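Larnholm Area Community Board > Town Government > Elected or appointed clerk? (the November question)

porchlight_meg
Good morning neighbors, and get yourself a cup of something first, as I've been chewing on this since the July meeting and it's going to run long. For those who weren't there, the town council voted to put a question on the November ballot asking whether Larnholm should stop electing its town clerk and have the council appoint one instead. I went in thinking I'd be a no, and I came out of the McAlister Room a lot less sure of myself.

The argument for it, as I understood it, is that the job has changed. When Verna Crenshaw first ran, a clerk took minutes, sold dog licenses and kept the ballots locked up. Now there's the records software, the state reporting, the early voting schedule, the mail ballots and all those signature checks, and the only legal requirement to run for it is that you live inside the town line and you're old enough to vote. Verna is wonderful and has learned every bit of it on her own time, but she has told everybody she won't run again, and what if the next person is just the one with the most yard signs?

The argument against is the one my late husband would have made, pounding on the table. The clerk runs the council's own elections. If the council hires her, the council can let her go, and then who is she working for the week the ballots come in?

I would really love to hear from people on both sides, especially anybody who remembers how Brislow handled it when they made the switch.

gus_on_the_hill
Glad you started this, Meg. I'm a firm no, and I'll try to say why without getting hot about it.

You'll remember the petition over the McAlister Road sale two years back. We turned in 318 signatures. The clerk's office struck 92 of them, and that put us under the line, and the sale went through. I was sore about it and I'm still a little sore. But when I went down to the counter and asked, Verna pulled the sheets out and went through every struck name with me, right there, and most were people who'd moved over to Tatiscombe or who had signed for a spouse. I didn't like the answer but I believed it. Would I have believed it from somebody the council had hired, when the council was the one that wanted the sale? I would not, and I don't think I'd have been the only one grumbling.

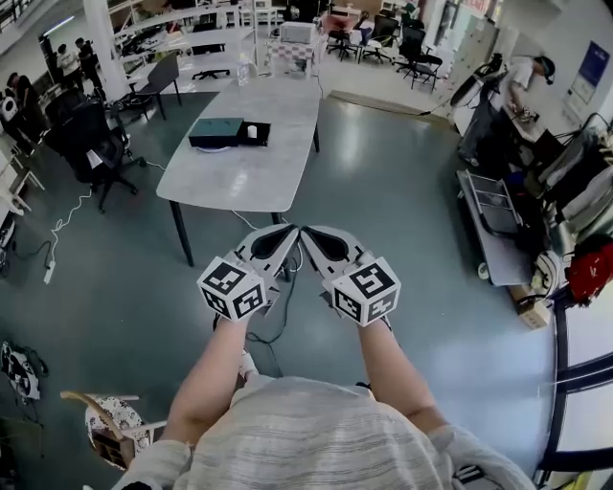 And that's the part I keep coming back to. The work can be done perfectly well by either kind of clerk, and it's the believing that matters when you've just lost. An elected clerk can say no to the council and go home and sleep fine. I've watched Verna do it. She told them flat out they couldn't change the agenda the afternoon of a meeting, and they had to put it off to the next one, and there were some long faces up there.

tollgate_ray
Gus, I was one of the people who carried that petition with you, and I read the same story the other way around. You believed it on account of Verna. You've known her since she taught your kids to swim. Put a stranger behind that counter who won by 54 votes with the backing of the folks buying the land, and tell me you'd feel better about it because she was elected. Elected people have friends and donors too.

I lived in Brislow when they switched, so I can answer Meg's question a little. It was very quiet. They advertised the job, got applicants from all over the county, and hired a woman who had been a deputy clerk somewhere bigger. The minutes started showing up online within days. The line on election morning moved. I never once heard anybody say she was in the mayor's pocket, and Brislow is a place where people say that about the crossing guard.

quiltsandcorn
Ray, I was in Brislow too (we were on Tanner Street, I think your sister was around the corner from us!) and I don't remember it being quite that rosy. The first one they hired was very good, I'll give you that. She left for a better paying job, and the one after her was let go by the council in the spring of an election year, and it was all "personnel matter" and closed doors and to this day I couldn't tell you what happened. Maybe she was terrible at the job. Maybe she told somebody no. That's what bothered me about it, we just had no way to find out, and under the old way she'd have had to stand up and tell us herself.

Not trying to pick a fight, and your sister's peach preserves were the best I ever had, please tell her so.

tollgate_ray
I'd forgotten about the second one, and that's a fair point. I'll ask my sister what she remembers. She'll be tickled about the preserves.

pbennett_lh
Long time reader, I don't post much. I've worked the polls here for a good many elections and I'd like to put in a word for the people in that office, which has a clerk and 2 deputies, and both deputies are hired. They always have been. When you hand in your mail ballot application it's a hired person who checks it nine times out of ten. I don't say that to scare anybody, they're as careful as can be. I only mean that the line between the elected part and the hired part is blurrier than it sounds in a council meeting.

What worries me more is the training. A new clerk who comes in by election takes office and has a primary to run before she's found the light switches. Verna had the old clerk sitting next to her for most of her first year, out of pure kindness, and there's nothing on paper that says the next one will get that. I'd be happy with either system if somebody would write down that the new person gets a proper handover with pay for whoever gives it.

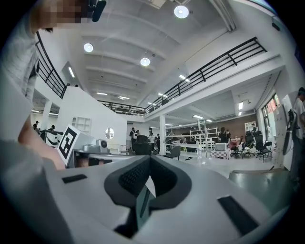
Gray gripper with a dark V-shaped mount, and a light gray shirt alongside

I'll also say that whichever way it goes, please consider working a shift with us. We're short every single time, the coffee is decent, and you'll learn more about your own town in one day than you will from a year of reading this board (no offense to this board, which I love).

porchlight_meg
Thank you for that, I had no idea the deputies were already hired, and I've been voting here my whole adult life! I may take you up on the shift. My knees aren't what they were but I can sit at a table and find a name in a book.

Does anyone know whether there's a middle road? I seem to remember Tatiscombe has something where the clerk is appointed but the council can't just fire her on a whim.

courthouse_dan
Tatiscombe's clerk is appointed to a fixed four-year term, and it takes more than a simple majority to remove her before it's up. They have to give a written reason as well. My cousin sat on their council for one term and complained about it the whole way through, so I take it that it works.

The trouble is that our question doesn't say any of that. I've read the draft wording, and it says the clerk "shall be appointed by the council," and then it stops. No term, no reasons, nothing on removal. I asked at the meeting and was told those things could be settled later by ordinance. Well, an ordinance can be passed on a Tuesday and undone a month later. If the protections are going to mean something they ought to be in the question itself, so we can vote on them.

gus_on_the_hill
Dan, that's it exactly. I'd still vote no, I think, but I'd be a much gentler no if it said what Tatiscombe's says.

tollgate_ray
And I'd still vote yes, but I'd be prouder of it. See there, Gus, we've moved an inch toward each other and it isn't even lunchtime.

I do think it's too easy to say "send it back and fix the wording," though. If it misses November it's two years before it comes around again, and in the meantime we elect a clerk for a full term with no requirement past a street address. I don't love the blank spots, but I can live with filling them in afterward if the alternative is leaving it all to luck.

quiltsandcorn
I can't, Ray. I've been told "we'll fill it in afterward" about the sidewalk on our side of Depot Street for as long as we've lived here, and I'm still walking to church on the gravel.

maple_and_5th
Jumping in from my phone so forgive the typing. Has anybody asked who's thinking of running if it stays elected? It seems to me a lot of this is being argued as if no good person would ever put their name in. I can think of one of the deputies who'd be splendid at it if somebody asked her nicely and helped with the signs. I'd knock on doors for her and I hate knocking on doors.

pbennett_lh
I won't say which one, but she has been asked, and she's thinking it over. One thing holding her back is that if she runs and loses she's then working for the person who beat her. Think about that one for a while. I have.

porchlight_meg
Oh, I hadn't thought of that at all, the poor thing. I'd be awake nights.

All right, I'm going to write to the council and ask them to put a term and a removal rule in the wording before it goes to the printer. I'll say that neighbors on both sides asked for it, without using anybody's name unless you tell me to. Dan, could you send me the Tatiscombe language, or tell me where to look it up? I would rather copy something that's been tried than have me making up law at the kitchen table.

courthouse_dan
Sent you a message with the section. It's short, a page and a bit. You can put my name on the letter.

gus_on_the_hill
Mine too, and say I'm a no — I don't want them thinking I've gone soft.

tollgate_ray
Put me down as well, as a yes. And Meg, read it out loud at the next meeting if they'll let you. People listen when it's you.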